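**Lower floor of the Kitemora building, February 9, 2018**

Some colleagues will move here from the Mrema office in June. Beatrice Gachanja asked me how the corridor looks and where the stairs are.
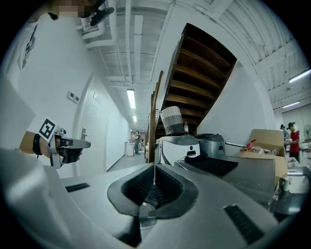
*The corridor, with the wooden stairs on the right and the ceiling lights.*

The walls are white, so every mark of a shoe or a box is easy to notice on them. Please carry big things with two people. The pipes and ducts run openly under the ceiling. Kilian Zürcher wanted to cover them, but I have become used to them and I even like them a little. The switches are on the left wall, near the white door.

We have three store rooms on this level. Josphat Kirui keeps the keys, and it is best to write to him some days before you need one. The doors have lever handles, which is practical when you come with your hands full.
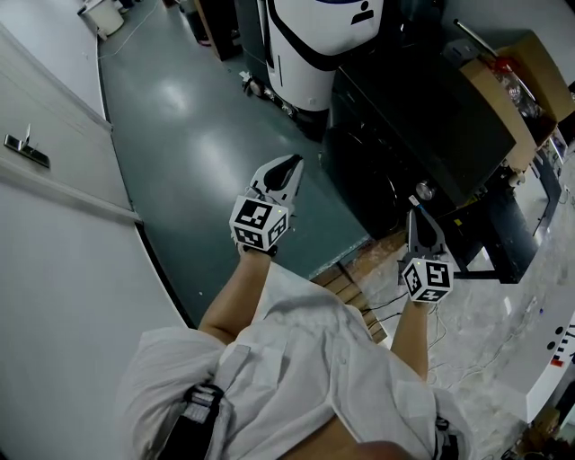 For the floor I have one request. It was cleaned and polished last month by the people from Mundodden, and they told us not to pull furniture over it. Use the felt pads, please. Emmanuel Ndung'u has a full box of them in his office and he gives them to everybody who asks.

Views of the upper floor will come when the painting there is finished.

Ylva Hellström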